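About Us

Fadwood Pet Boarding and Daycare started with two dogs, a rented paddock and a phone that rang at dinner time. Brayan Apaza had been minding his neighbours' kelpies over the school holidays, word got around the street, and by the end of that summer he was turning people away. He didn't like turning people away! So he talked his old workmate Anoma Gazi into going halves on the place at Fadwood, and the two of them have been up to their elbows in dog hair ever since.

We look after dogs, cats, rabbits, guinea pigs and the occasional chook. Dogs sleep in the long building by the gate, cats have their own wing on the quiet side (well away from the barking), and the small animals live in the sunroom, where Anoma can keep an eye on them from her desk. Every dog gets out to the paddock morning and afternoon, and if yours is a mad keen swimmer, tell us when you book and bring an old towel.

Who you'll meet

Brayan runs the dog side. He writes up the play groups each morning and he's fussy about it — size matters a bit, but temperament matters a lot more, and we have a greyhound who much prefers the company of two elderly dachshunds.

Anoma does bookings, cats and small animals. If you've got a nervous cat, ask for her. She'll happily have a long chat about favourite hiding spots, which biscuits are acceptable and whether the radio should be on.

Suleiman Garba joined us in April and has taken over the Isah Room, our space for older pets and those on medication. He worked as a vet nurse before he came to us and he is brilliant with tablets, eye drops and stubborn old cats. The room is named after Isah, Brayan's first dog, who spent her last years asleep in the doorway of the office and had to be stepped over by every single customer.

Aminu Igwe drives the pick-up van and does most of the weekend feeds. Chibuzor Balogun looks after grooming: baths, nail trims, brush-outs and the tidy-up before your dog goes home. 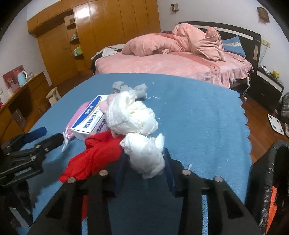
Cloths on the blue tablecloth.

How we do things

We're open 7 days a week, and someone sleeps on site every night. We ask all new dogs to come for a trial day before their first overnight stay. It's a relaxed sort of day, with a sniff around, a play if they fancy it and lunch in their own kennel. You'll get a message from us in the afternoon telling you how it went, and we'll be straight with you if we think your dog would be happier with a sitter at home.

Please bring your pet's usual food, in a container with their name on it. Sudden changes of diet upset tummies, and we'd like everybody to go home feeling well. Bedding is supplied, but a blanket that smells of home is very welcome, and so is a favourite toy (we do our best with squeaky ones). Vaccinations need to be up to date, and we'll ask to see the certificate.

When we moved our bookings over to a new system we finally found out how many pets were on our books, and the number was 509. Anoma reckons she could name most of them. We've tested her on the cats and she's very good.

Finding us

Turn off at the Fadwood sign and follow the gravel to the second gate. Drop-off is from early morning until ten, and pick-up is any time after three. If you'd like a look around first, give us a ring and come on a weekday after lunch, when the dogs are having their rest and you can hear yourself talk. Kids are welcome, and there's plenty of parking for floats and trailers by the shed.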